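PROJETO POTANCE
ATA DA REUNIÃO DE ACOMPANHAMENTO — AGOSTO
Grupo de trabalho sobre manipulação de têxteis

Local: sala de reuniões da Wodell, com ligação remota às equipas da Onthorpe e da Ibarra
Início: 14h30
Presenças: representantes das três entidades parceiras, conforme folha anexa

Ordem de trabalhos
Ponto um — Aprovação da ata anterior
Ponto dois — Recolha de demonstrações em ambiente doméstico
Ponto três — Critério de segmentação dos episódios de dobragem
Ponto quatro — Resultados preliminares da política treinada
Ponto cinco — Outros assuntos

Ponto um — Aprovação da ata anterior

A ata da reunião anterior foi aprovada por unanimidade, com uma correção pedida pela Onthorpe: onde se lia «taxa de sucesso por peça» passa a ler-se «taxa de sucesso por dobra». A versão corrigida substitui a que se encontra na pasta partilhada.

Ponto dois — Recolha de demonstrações em ambiente doméstico

A Wodell apresentou o estado da recolha. As demonstrações continuam a ser feitas com pinças manuais instrumentadas, operadas por uma pessoa, com uma câmara solidária com cada pinça. Foi recordado que o protocolo dispensa a presença de um braço robótico na habitação e que a trajetória da pinça é reconstruída posteriormente a partir do vídeo e dos sensores inerciais. A abertura dos dedos é registada em canal próprio.

Nesta fase foram visitadas 21 habitações. O protocolo pede que as peças sejam dobradas no local onde os moradores habitualmente o fazem, pelo que uma parte considerável dos episódios decorre sobre camas e não sobre mesas. A Wodell considera esta opção essencial para o objetivo do projeto. As superfícies acolchoadas cedem sob a pinça, a altura do plano de apoio varia dentro do mesmo episódio e a margem da peça deixa de coincidir com uma aresta rígida. Em consequência, o gesto de preensão altera-se: o operador tende a aproximar os dedos abertos da bainha, quase paralelos ao tecido, antes de os fechar.

A discussão centrou-se nos episódios com malhas espessas sobre colchas acolchoadas, por serem aqueles em que a estimativa da posição da bainha apresenta maior dispersão.

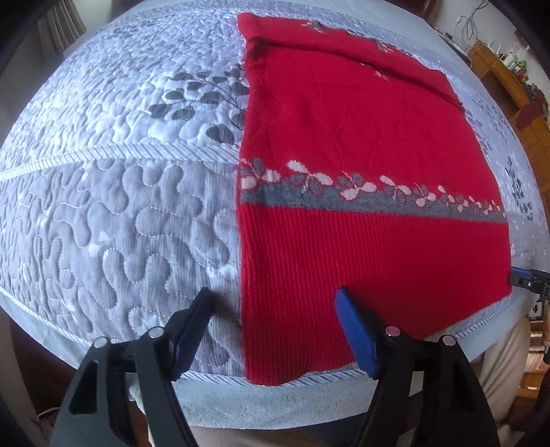 Um dos presentes perguntou se a dispersão observada se deve à superfície ou à própria malha, porque as duas variáveis surgem quase sempre associadas nos dados desta fase. Acrescentou que, sem um conjunto de controlo em mesa rígida com as mesmas peças, a conclusão apresentada lhe parecia prematura, e pediu que essa reserva ficasse registada em ata.

A Wodell reconheceu a pertinência da observação. Informou que existem episódios em mesa com malhas finas, mas não com malhas espessas, e que a comparação disponível é, por esse motivo, incompleta. A Onthorpe propôs que um subconjunto de peças seja repetido nas duas superfícies, com os mesmos operadores e a mesma instrução verbal. A proposta foi aceite.

Deliberação: será constituído um conjunto de controlo com 9 peças de vestuário, cada uma dobrada sobre mesa rígida e sobre cama. A seleção das peças compete à Ibarra, que deverá incluir malhas com bainha canelada e peças com faixas decorativas, estas últimas por oferecerem ao detetor de contornos linhas que não correspondem a nenhuma margem real.

A Ibarra chamou ainda a atenção para o efeito das colchas estampadas ou com costuras salientes. O segmentador em uso foi ajustado com fundos lisos e confunde, em certos casos, uma costura da colcha com o limite da peça. O efeito é menor quando existe forte contraste de cor entre a peça e o fundo. A equipa responsável pela anotação ficou de separar estes casos com uma etiqueta própria, a definir no guia de anotação.

Ponto três — Critério de segmentação dos episódios de dobragem

A Onthorpe apresentou a proposta de revisão do critério. Até ao momento, cada episódio era dividido em fases pelo fecho e pela abertura da pinça. Este critério mostrou-se adequado para toalhas e peças retangulares, mas insuficiente para camisolas e casacos, em que uma manga pode ser agarrada, arrastada, largada e novamente agarrada antes de a dobra ficar completa. O resultado era um número excessivo de fases curtas, sem significado para o treino.

A proposta consiste em definir a fase pelo estado da peça. Considera-se concluída uma dobra quando a camada superior fica assente sobre a inferior e o vinco se mantém visível depois de a pinça se afastar. Os ajustes posteriores, como alisar ou puxar um canto, passam a pertencer à fase seguinte.

Foi analisado o caso das dobras em diagonal, em que a manga e o ombro são levados sobre o corpo da peça num único movimento. A Ibarra entendia que deveriam contar como fase única. A Wodell preferia distinguir o transporte da manga e o assentamento do ombro, alegando que a força necessária é diferente. Após discussão, prevaleceu a primeira posição, com a ressalva de que o anotador pode assinalar um ponto intermédio quando a pinça abre a meio do percurso. 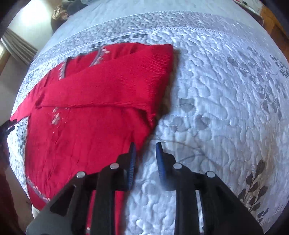 Peça de malha vermelha parcialmente dobrada sobre a colcha, com a pinça junto à margem inferior.

Deliberação: o critério baseado no estado da peça é adotado para todos os episódios novos. Quanto aos episódios já anotados, decidiu-se rever apenas os de camisolas e casacos, mantendo os restantes com o critério antigo. A coexistência dos dois critérios deve ser declarada na documentação do conjunto de dados e em qualquer publicação que dele resulte.

A Onthorpe referiu que, nos episódios com duas pinças, a segunda fica muitas vezes fora do campo da câmara da primeira, ou surge apenas na margem. Solicitou que a sincronização entre os dois fluxos seja verificada antes da anotação. A Wodell informou que o sinal de sincronização é já gravado no início de cada episódio e comprometeu-se a repeti-lo no fim, para detetar desvios acumulados.

Ponto quatro — Resultados preliminares da política treinada

A Wodell expôs os primeiros resultados da política treinada exclusivamente com demonstrações de pinça manual e executada depois em bancada, num sistema de 2 braços. A avaliação incidiu sobre 4 tipos de dobra, escolhidos por serem os mais frequentes nos dados domésticos. Em toalhas, o comportamento foi considerado satisfatório. Em malhas, a política identifica corretamente o ponto de preensão na maioria dos ensaios, mas falha com frequência no levantamento: os dedos recolhem a camada superior e a inferior em conjunto, ou deixam escapar ambas.

Foram apontadas duas explicações possíveis. A primeira é a diferença entre a cedência da cama, presente nas demonstrações, e a rigidez da bancada, onde a pinça não consegue afundar ligeiramente sob a bainha. A segunda é a ausência de informação de força nos dados atuais. Não houve consenso quanto ao peso relativo de cada uma. A Ibarra defendeu que se colocasse uma base acolchoada na bancada antes de se proceder a qualquer alteração das pinças, por ser a experiência menos dispendiosa. A Onthorpe manifestou concordância.

Foi também discutida a forma de apresentar estes resultados. Ficou assente que não serão divulgados valores agregados enquanto o conjunto de controlo previsto no ponto dois não estiver disponível, e que os ensaios falhados serão conservados e descritos com o mesmo pormenor que os restantes.

Deliberação: a Wodell repetirá os ensaios com malhas sobre base acolchoada, sem novo treino, e apresentará os registos completos na próxima reunião.

Ponto cinco — Outros assuntos

A Ibarra informou que o modelo de consentimento entregue aos moradores foi revisto e passa a mencionar expressamente que as gravações podem incluir partes da habitação e das pessoas próximas do operador. A nova redação aplica-se às visitas futuras. Para as gravações existentes, será pedida confirmação escrita.

A Onthorpe pediu a substituição das almofadas de preensão com desgaste visível nas nervuras e solicitou que a data de substituição conste da ficha de cada pinça.

Nada mais havendo a tratar, a reunião foi encerrada às 16h45, tendo sido lavrada a presente ata, que será submetida a aprovação na reunião seguinte.

Anexos: folha de presenças; proposta de revisão do guia de anotação (Onthorpe); modelo de consentimento revisto (Ibarra).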